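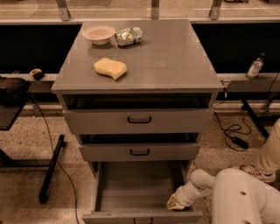

The arm had cost her 3065 dollars, second-hand, and it took up most of her corner at Altside, the shared workshop behind the tire place. She had named the controller Vevura, after the street she grew up on, and she worked on it Saturdays.

Grip force came first. She set it to 200, tried it, wrote the number down and set it to 47.

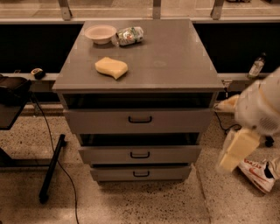
Her mother wanted a machine that would put things away. She could no longer bend to the low drawers, and she had said so once and never again. So the practice pieces were kitchen things, a bowl on top of the cabinet and a yellow sponge in front of it. A second yellow block was in the gripper, tilted, over on the right. She kept her hand near the stop switch and watched it.

"Is it meant to go that fast?" her friend asked.

"No."

She opened the laptop and cut the speed.
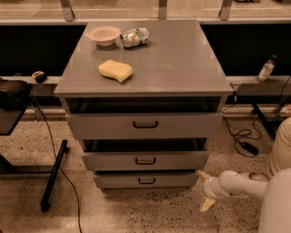 By four o'clock they were both hungry. He went out for rolls and she changed the wrist offset again, saved the file and started the next run. Her mother rang in the middle of it. She let the phone go until the arm had stopped, then called her back.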